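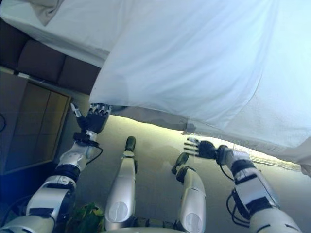 Home — Build Diary — Parts List — Archive — Contact

Venckus Build Diary
Entry 9: Bedding

Saturday. Work at the apartment resumed at 2 in the afternoon. The object of the session was to establish whether the Testis control software, as revised this month, can manage large soft items without intervention. The builder of record carried out all adjustments alone, with the Brurkenine workshop available by telephone.

The first hour was spent on grip force. The previous setting had been chosen for boxes and was unsuitable for cloth. It was lowered in small steps, and each value was entered in the log before the next was tried. The Vastix wrist units accepted the new values without a restart. 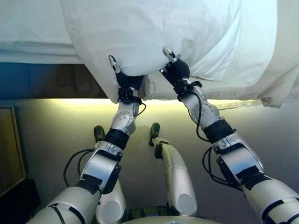 Pillows were assigned to both hands at once, with the grip taken at the lower edge. The written procedure calls for a pause after the lift — long enough for the fabric to settle — before the arms are permitted to travel. This pause remains in force for the time being. The cable clips on the forearms are to be reviewed at the next session.

The duvet was treated as a separate task. Its edge is thick and rolled, and the approach must be made from underneath, with the fingers kept together.

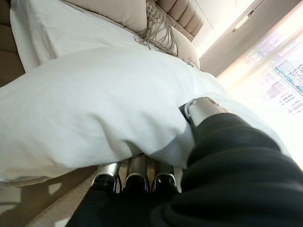 According to Brurkenine, the approach should be slower still, and the wrist angle should be fixed before contact is made. The recommendation has been accepted and will be applied to the next revision.

Remaining work concerns posture. The legs are extended forward on the floor during bedside tasks, and the reach of the arms must be planned from that position. The calibration file now contains more than 200 entries, of which 100 relate to the bed alone.
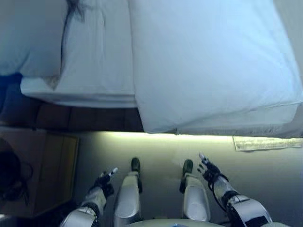 Will the same settings serve for other rooms? Only the grip values will carry over; reach must be measured again in each room.

The log was closed at 9 in the evening.

Comments

benchvise: Please publish the grip values when they are final.

R. in the garage: My build has the same difficulty with thick edges. Keeping the fingers together helped considerably.

oldsolder: Is the pause a fixed time, or does it depend on the load?

Contact the builder — Copyright Venckus Build Diary — Back to top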